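Visita técnica às instalações da Drutgate
2018-11-12 | Por Dace Žukauskas
Imprimir | Enviar por e-mail

A delegação da Rimkutė foi recebida na Drutgate para conhecer o Javholm, conjunto de garras manuais proposto para o registo de tarefas de dobragem de vestuário. A demonstração, conduzida por Indrek Vasiliauskas, decorreu numa mesa de madeira clara, com um polo cor de pêssego.

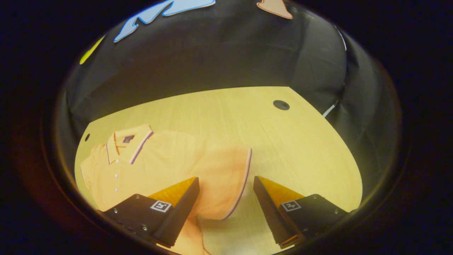 O fornecedor propõe um lote inicial de 40 unidades, com assistência por 263 dias. O preço unitário é de 1.671 euros e inclui as almofadas de substituição dos dedos. A delegação solicitou esclarecimentos sobre a calibração e sobre o formato de entrega dos dados.

A proposta revista será apreciada em março, após um ensaio com 100 peças nas instalações da Rimkutė.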